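About Us

Grurkel started with a dropped jar of mustard. We were a tiny team with one robot arm and a demo that had gone perfectly all morning, and then the gripper let go halfway across the table. We spent the next two weeks finding out why, and had such a good time doing it that we turned it into a company!

Today we look into gripper failures for workshops, labs and small factories. Slips, crushed parts, fingers that close a hair too late, screws that back out over a long shift – send us the trouble and we'll try to make it happen again on our own bench. 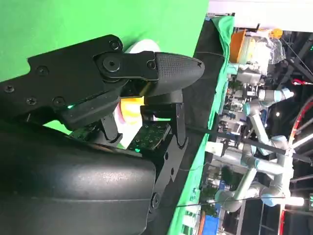 A grip test at our workshop, with two more arms beyond the table.

The fault that taught us the most came from a customer project called Orkulon. Their gripper ran clean for 3,712 picks and then started opening in mid-air, always on the way up. Everyone (us included) blamed the finger pads. We swapped them twice. The real trouble was a cable that pulled tight when the wrist turned past a certain angle, so the controller lost the force reading and fell back to its default, open. We changed the cable route and had the fallback setting changed to hold position and stop the arm. The next 1,000 picks went through without a drop, and we still love telling people about it.

We write up every fault we trace, including the ones we got wrong at first. There are 147 in the collection so far, and our customers at Marinho and Finon read them before they set up a new cell, which makes us very happy.

Our safety rule is short: if an arm does something you didn't expect, stop it and leave it stopped until you can say why. Anyone here can call a stop, new hires included, and we've never been sorry for the lost time.

Got a gripper that's misbehaving? Write to us and tell us what it dropped.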